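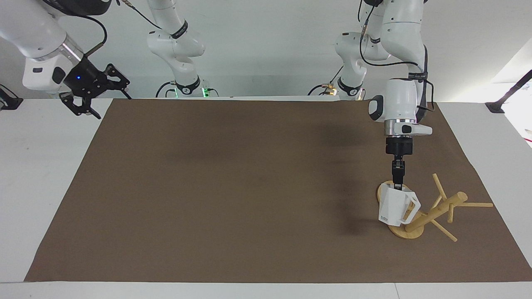
Mugs, Trees and Small Kitchens
Project report, Introduction to Product Design, Braston

1. Why mug trees?
Our group share kitchens at Braston are tiny, and mugs eat up a whole shelf. A mug tree stores them in the air instead, and we wanted to find out what makes a good one. We got completely hooked on this!

2. What we looked at
We compared 4 trees. Our favorite to study was a light wood one with a round flat base, a thick central post with a rounded tip, and thin pegs sticking out at different angles. We worked over brown paper so we could trace the parts and pencil notes right next to them. The mug we kept coming back to is white and faceted, with a squared-off handle.

3. Findings
Peg angle matters more than we guessed. On a steep peg the handle slides in toward the post and stays there, and on a flat one it can creep outward when the tree gets bumped. Square handles were the fun surprise — they settle into a corner and stop swinging.

Laying a tree on its side taught us a lot too. You see right away how far each peg reaches past the base, and a long peg with a heavy mug is the first thing to pull it over.

4. Next steps
We'd love to build our own version, called Colletach, with a wider base and shorter pegs. The sketches are done and we have 9 pegs cut so far. Base diameter still to be decided on Thursday.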